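Reading Room > Home & Bedroom > Furniture Reviews

The Firkberg four-drawer dresser, after a long summer of living with it

7 min read

I should say right up front that I did not need a dresser. I had a dresser, a big brown one that came down to me from an aunt and weighed as much as a small car, and it held everything I owned plus a fair amount of what my late mother owned too. But when we moved into the new apartment it would not go around the bend in the hallway, no matter how we tipped it (and we tipped it every way there was, and took a nice strip of paint off the wall while we were at it). So off it went to my nephew, and I spent two weeks living out of suitcases and grumbling.

The Firkberg was my sister's suggestion. She has one in her guest room and I had slept next to it plenty of times without ever giving it a thought, and I suppose that's a sort of recommendation in itself. It comes flat, in 2 boxes, and both of them fit around the bend.

Putting it together took me most of a day. The booklet claims you can do it in an hour and a half, and maybe you can if you're the kind of person who lays out all the screws in little dishes before starting. I am not. I put one of the drawer runners on upside down, found out three steps later, and had to go back. The instructions are all drawings, no words, and the drawings are small – I ended up using the magnifier I keep for my embroidery. Still, every hole lined up and every piece was there, and I can't say the same for the bookcase I bought from Kustau a few years ago, which arrived with one shelf peg too few and is held up on that corner by a pencil stub to this day.

Now, the handles. I went back and forth on these for longer than I'd like to admit. You can have the drawers with plain white knobs or with the long tan bars, and the bars cost 18 dollars more for the set. I went with the bars. My hands aren't what they were, and on a cold morning a round knob is a nuisance to get hold of, while a bar I can hook with two fingers and pull. I've not regretted it for a minute. I also think they warm up all that white, which on its own can look a little like a doctor's office.

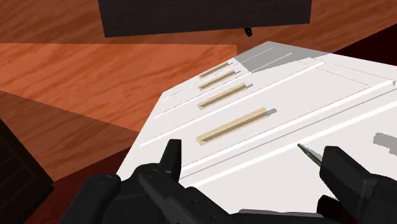
Philomena Rafferty, when I told her this over the phone, said I'd been had, and that you can buy bar handles at any hardware store and screw them on yourself in ten minutes. She may well be right about the money! But she's handy and I'm not, and I know perfectly well that if I drilled my own holes they'd all be at different heights.

On to the drawers themselves. They slide nicely when they're half full and a bit less nicely when they're stuffed, and I do stuff them. Sweaters go in the bottom, and by the time I'd packed in the last cardigan I had to give that drawer a good shove with my knee. There's no soft close, so if you're up before the rest of the house you'll want to ease them in slowly. The insides are smooth, no splinters, nothing to catch a pair of stockings. I lined mine with paper all the same, a leftover roll with pears on it, because my mother always did and a bare drawer looks unfinished to me.

What I miss from the old one is depth. I used to be able to stand folded pillowcases on end, and in this one they have to lie flat, so I've had to be sensible about how many pillowcases one woman needs. (Fewer than I had.) If you keep bulky things, quilts and such, I'd look at the Astari, which costs more but has a proper deep drawer at the bottom. It wouldn't have suited my wall, sadly, being 52 inches wide.
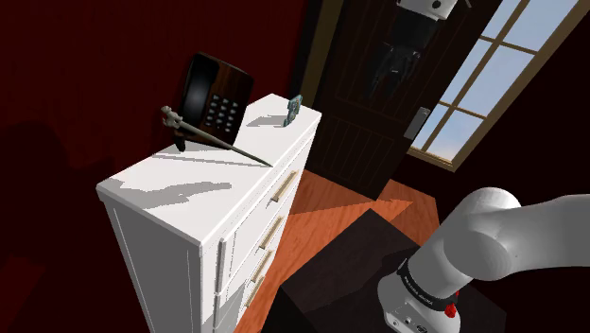 Keeping it clean is easy enough. A damp cloth, then a dry one, and no sprays. White shows everything, of course – face powder, coffee rings, the ink from a grocery receipt – but it wipes off just as fast, and I'd sooner see the dust than have it pile up in secret the way it did on the brown one. I did get one small gray scuff near the bottom from the vacuum, and a dab of toothpaste on a rag took most of it away.

Do fasten it to the wall. The bracket comes in the box, in a tiny bag that's easy to throw out with the cardboard, and I very nearly did.

Would I buy it again? Yes, I would, and I'd pay for the handles again too, whatever Philomena thinks. I'd just start earlier in the day and have a sandwich ready.

Comments

Tanko Ogbonna
We've had ours in the kids' room for years. Rub a candle stub along the runners and the full drawers will go much easier. Lovely review, by the way.

Sinéad Ó Néill
Does the bar version come in the narrow size? The store near me only had the knobs.

Miklós Vincze
Mine took a day as well, so don't feel bad. I did the same thing with the runner, and then I did it again on the next drawer.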